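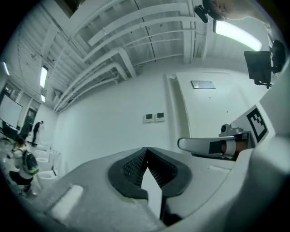 Thursday, a little after 4. Sourdough starter log, continued from the page with the coffee ring.

Well, the rye jar finally behaved itself! I fed it before lunch with the Larside flour (the bag Salma brought over, bless her) and kept it on the shelf at 78 degrees, and by the time I'd finished the phone calls it was domed and smelling of apples. The white jar is slower, sulking a bit, and I think I'll give it one more feed before I let Demetrio bake with it, whatever he says about being ready.

Batch 77 goes in the oven tomorrow. Same dough as last time except for the salt, which I've cut by 3 grams because Noemí found the crust too sharp, and I have to admit I agreed with her after the second slice. 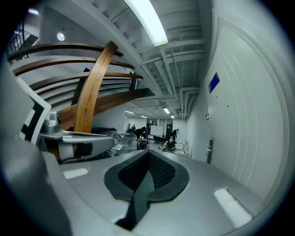

Lid seals are the other thing on my mind, as the old ones on the proofing tubs have gone stiff and the dough keeps getting a skin. I'd like something soft with a thick black rim, raised a little from the flat part around it, like the one on that pad, and if it had the same sort of mesh-like texture inside I'd be curious to see how it held a damp cloth. Sandrine is going to ask at Marico whether they sell anything close.

Still to do: wash the bannetons, feed white jar at 9, find my good scraper.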